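How I Got My Rental Ready to List in a Weekend

I bought my first rental, a one-bedroom flat on Jutlow Street, in September, and I had no clue how to get it in front of tenants. My friend Zulema Huenchumán has let out places for years, so I copied most of this from her and messed up the rest by myself.

Step 1: Work out the rent

Look up similar places within a few blocks and write down what they're asking. I started with a number I liked and then hunted for listings that agreed with me – don't do that! I landed on $1,000 a month, with a deposit of $1,000 on top. Check your local rules on deposits before you type anything, as some places cap them.

Step 2: Clear it and clean it

Do the oven first, then the bathroom, then the floors last so you're not walking dirt back over them. Mine took a whole morning and 2 trips to the dump. Wipe down the tables and counters and open every window for an hour or so while you have lunch.
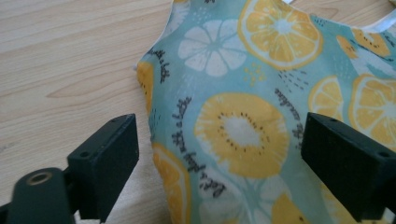
Step 3: Write the listing

Put the boring facts at the top: rent, deposit, move-in month, pets or no pets, parking. My first draft was a love letter to the bay window and forgot to mention the heating (oops). If you use Sturnex like I did, save a copy of your text somewhere else, because the form logged me out twice.

Step 4: Book the viewings

I set mine 20 minutes apart, starting at 5:30 p.m. so people could come after work. Ask everyone the same questions and take notes right after they leave – by the fourth person I was mixing up names. Send the application form that same evening while they're still keen.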